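# Twelve Students, One Power Strip 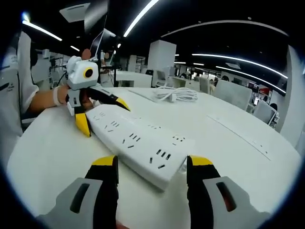 Geetha Thomas would like it known that she didn't choose the power strip. The students put it to a vote in the first week of term, with a folded towel and a bag of oranges also on the ballot, and the power strip won because somebody pointed out that oranges roll.

"I was pulling for the towel," Thomas says. "Towels are forgiving. You can be wrong by an inch and a towel doesn't mind."

Thomas runs the student robotics project known as Min, which has 12 members and a name that has stood for three different things since it began. The current task sounds like something you would ask a cousin to do at Thanksgiving. Two grippers pick up the strip, move it across a table and set it down straight. Before a robot gets anywhere near it, the students have to do it themselves, one gripper in each hand or two people with one apiece, over and over, so that the software has something to learn from.

The target for April was 80 clean runs. When we spoke, the group had 29.

"Twenty-nine good ones," says Joelle Awwad, a second-year who keeps the log. "We've done way more than that. I have a column for the ones we don't count, and I have stopped scrolling to the bottom of it."

What disqualifies a run? Awwad has a list, and she reads it to me in the tone of a flight attendant. Dropping the strip. Touching it with a finger that belongs to a human. Setting it down upside down. Talking to it is allowed, although she has noticed that it makes no difference to the results.

Her usual partner is Cheuk-hei Chiu, who joined Min after a year on the fencing team and thinks the two have plenty in common. "It's all wrist," he says. "And you're always waiting for the other person to commit." The hard part, he explains, is that a power strip is stiff right up until you have it in the air, when each end develops opinions. If one person lifts early, the other end swings. If both people are polite and wait, the run goes long and the log gets a note that says "after you."

Chiu and Awwad tried counting down out loud, then tried nodding, then went back to counting. They still disagree over whether you lift on "three" or right after it. Thomas has declined to rule.

The other question hanging over the spring is Gotar, the training program the group inherited from last year's students along with a nine-page guide. Page four is missing. Si-eun Seol, who looks after the code, has come to believe that page four was the important one.

"Everything on page five starts with 'now that you've done that,'" she says. "Done what?"

Seol spent most of the winter working it out by trial and error and has written a replacement page, which runs to 6 pages. Her first trained model picked up one end of the strip with real confidence and held it there for the rest of the session. She describes this as a partial success. Thomas, who was in the room, describes it as a Tuesday sort of result, and then says I shouldn't print that because it makes no sense.

I ask whether the students find the repetition dull. There is a pause in which everyone looks at Awwad.

"Yes," she says. "But you get weirdly good at it. I went home and plugged in a lamp and I was thinking about my approach angle."

In May the group takes the whole thing to Skusport, a student meet where teams run the same chore in front of judges and each other. Last year's winner was Zelska, a team that Chiu mentions often and always by its full name. Zelska folded a shirt. Min, under its previous membership, attempted to close a drawer and was awarded a certificate for documentation.

"It's a nice certificate," says Thomas. "It was for the guide."

"With page four in it?" asks Seol.

Thomas says she would have to check.

By then it is past five, and Chiu wants one more run before they pack up. Awwad opens the log and asks him which kind of three they are doing today. He says after. She says on. They agree to say "go" instead, which, according to the log, they have also agreed to twice before.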